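Toy Sorting Boxes, Set of Three, with Metal Toy Tray
Sold by Stundon
Item 785

The Stundon listing calls this a "complete sorting station." I'd call it three cardboard boxes and a tray, and whether that's worth paying for depends on how many small toys you own. The boxes come in yellow, light blue and pink, each with one round hole. 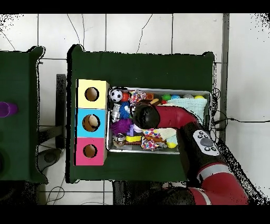
All the holes are round — so this is no shape sorter, whatever the name suggests. You decide what goes where. Small balls are the obvious choice. Measure anything bigger before you order.

The maker claims each box is good for 3000 drops. It's cardboard. Keep it away from juice and don't let anyone sit on it.

The rectangular metal tray is the better half of the deal. It takes a real pile of balls, spiky balls and rope toys, though a full one means digging for what you want. 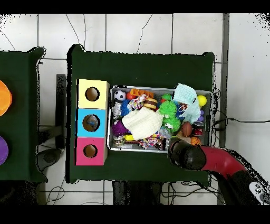

Photo: Cosimo Caruso / Stundon

Toys are not included. Boxes ship flat. Replacement boxes are sold singly, in yellow only until July.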